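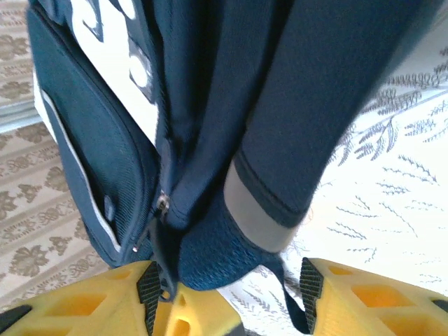 The blue mesh of the strap, between the fingers.

Home Diary Project Older entries Contact
4 min read

26 May 2025

We got the lab room from two o'clock until the evening, and I write this on the bus, so please excuse the short sentences. Our project course has 18 days left. The task in our plan is still the same one we wrote in April: take the backpack, turn it so the zipper is up, hold it, open the pocket, take out what is inside. On paper it is one line. In my notebook it already fills most of the pages.

I drove the arms in the first hour and Mirela sat at the computer. I am slow with the left hand. When I think about the right arm, the left one goes a little bit down by itself, and then it pushes the bag in the mat and the bag folds. A backpack is a bad object for a beginner, I think. A box keeps its form and you can learn where to hold it. The bag has a different form each time you let it go. The straps go under it, the pocket turns away, and the part which was easy to hold five minutes ago is now inside a fold.

Nigel Rudd came to look at us before the break. He teaches the course together with the lab engineer and he has a habit to ask only one question and then go. Today he asked: "Which hand is doing the work?" I said the right one, because it pulls the zipper. He said, "Watch the left one for a while," and went to the Bratside group next door. I was a bit annoyed, but I did watch it.

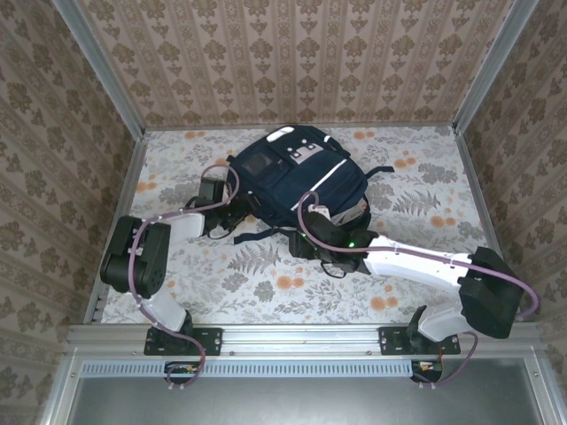
So for the next runs I decided that one arm only keeps the bag quiet. It does not pull, it does not help to turn, it just stays. This sounds like a small thing but it changed how I sit. I put my left elbow on the table and I did not move it. Mirela said my face became more calm also. We saved 24 runs with this rule and deleted two of them where I forgot it.

The deleted ones are a discussion between us. Mirela wants to keep everything, also the mistakes, and mark them in the table. I want a clean set. We looked in the old report of the Larar team from last year, who did folding of towels, and they kept the mistakes if the operator corrected them in the same run. I think this is a fair rule. Mine were not corrected, I just stopped, so they stay deleted. She agreed, but she wrote it down in the table anyway with my initials.

About the zipper. The slider itself is small and smooth and the fingers slip from it. The pull tab is better, but it does not lie in the same place two times. Sometimes it lies flat along the zipper and then there is nothing to take. My method is now this: come from below with open fingers, close slowly, wait, and only then pull in the line of the zipper. The word "wait" I underlined in my notebook. In the beginning I pulled at once, and the direction was wrong, and the bag came with me.

The zipper also goes in a curve. I knew this, of course, I have eyes, but my hand was making a straight line. Mirela drew the curve on paper for me and I kept it beside the screen.
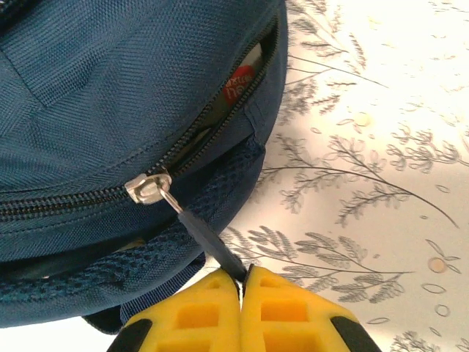 Fingers closed on the pull tab, zipper partly open.

After the break we changed places. She is much better in turning the bag than me and worse in the fine part, so maybe we should divide it like this for the rest of the course. But the rules say each person must record the full task. I will ask if we can at least practice separately.

We trained nothing today, only recorded. The old model from the Pleronico code is still on the computer and I wanted to try it for fun, but the disk was almost full and we needed the space for the new files. The folder has 1,961 files now, many of them from the tests with the cup. I promised to clean it on the weekend. I promised it also last weekend.

Small things to remember:
the chair must be lower
write the names of the runs before, not after
ask Bunting if the second screen can stay in our room
bring own headphones

I was tired after around three hours and my runs became worse, I could see it without any numbers. Next time we stop earlier. On the way out I opened the zipper of my own bag to find the bus card, and I noticed that my left hand holds the bag near the end of the zipper and pulls a little in the other direction. I never knew that I do it. I opened and closed it several times at the bus stop, to see exactly where the fingers go. Tomorrow I want to tell Mirela and try the left arm closer to the end — if she gives me the first hour again.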